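Cuaderno de taller, marzo. Prueba de corte en porcelánico, segunda tanda.

Empiezo a las 8 porque Trinidad Tan necesita la mesa de corte por la tarde. Las piezas son del lote Talavera, gris mate, formato largo. Ayer rompí dos en la esquina final y quiero entender si la culpa es del rodel o de mi mano.

Rodel viejo de la cortadora Gilov: el rayado sale blanco al principio y después se pierde en los últimos centímetros. Hice 6 cortes con él. Cuatro limpios, uno con diente, uno perdido completamente. Anoté que en el corte malo yo había pasado dos veces por la misma línea, y esto no se debe hacer. Una sola pasada, presión igual, sin parar.

Cambié al rodel Brurnitz. El tornillo del eje estaba muy apretado y tuve que pedir la llave a Trinidad. Lubricar el eje antes de montar (una gota, no más, si no el polvo se pega).

Con el rodel nuevo el sonido es otro, más continuo. La línea se ve fina y entera. El separador lo pongo a unos dedos del borde y bajo despacio. Todavía no me gusta cómo abre cuando la tira es estrecha: la de 46 mm salió bien, pero el canto tiene una pequeña onda que habrá que pasar con la piedra. 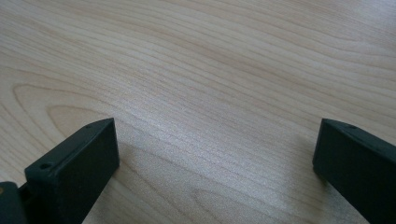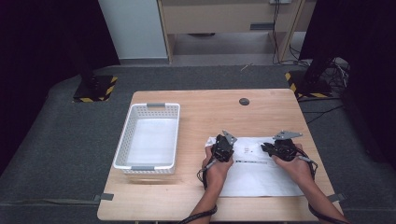
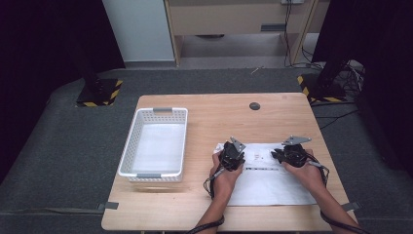
La mesa clara; en la segunda y la tercera foto, también la cesta blanca.

Guía angular: la marca de 45 no coincide con la escuadra. La diferencia es poca, pero en una pieza de 500 mm se nota mucho al final. Aflojé el tope, lo puse contra la escuadra buena y apreté otra vez. Hice un corte de comprobación en un resto y las dos mitades cierran casi sin luz. Por favor, quien use la máquina después, que no se fíe del número y compruebe con la escuadra.

Los rieles tenían polvo viejo debajo del carro. Limpié con brocha y trapo seco. No usar el spray de Tonton en los rieles, deja una película y el carro va a saltos.

Pendiente:
- Pedir otro rodel igual, tenemos solamente uno.
- Repetir la tira estrecha con la goma de la base cambiada, la de ahora está hundida a la izquierda.
- Preguntar a Trinidad si ella apoya el separador más atrás. Sus cantos salen mejores que los míos.
- Guardar los restos Talavera, sirven para probar la corona de perforar.

Dejo la cortadora con el carro bloqueado y el rodel Brurnitz montado. El viejo está en su bolsa, marcado con una cruz.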